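FOR IMMEDIATE RELEASE
2026-01-29

Flekwood Pictures picks up "The Long Tenants" for US theaters

Flekwood Pictures has taken US rights to The Long Tenants, the second feature from director Eimear Kavanagh. Comedy-drama, 5 roommates, one lease nobody wants to sign. Shot in Prerkov over 40 days, finished in December.

Oluwatosin Akande stars as Bạch's upstairs neighbor, a night-shift baker who starts recieving everyone else's mail. Akande also co-wrote.

"We wanted a movie about sharing a kitchen with people you'd never pick," said Kavanagh. "Mostly it's arguments. Some dancing."

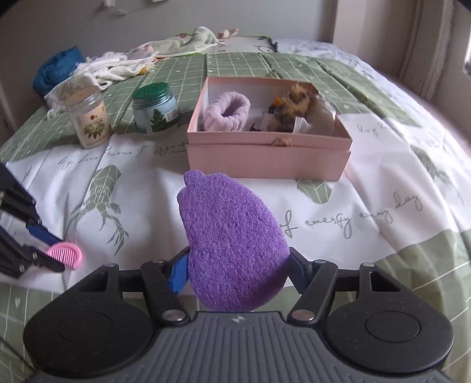
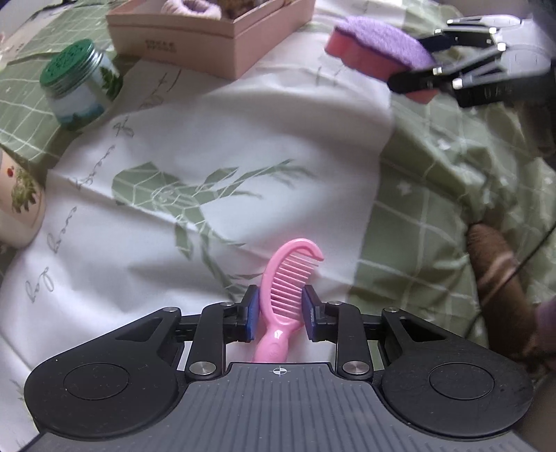 Purple sponge, first; pink comb, second.

The film opens in limited release this spring, wider after that — dates to come. First screening is at the Ondlow, the 769-seat house where Kavanagh's debut played. Tickets for that one go to mailing list members first, then general sale.

Running time and rating not final yet. Score is done, soundtrack album is planned but no label to announce.

Screeners for press: available on request, please say wich outlet and when you plan to run. Interviews with Kavanagh and Akande by phone or video only, short slots.

Press contact: Flekwood Pictures publicity desk, ext. 3363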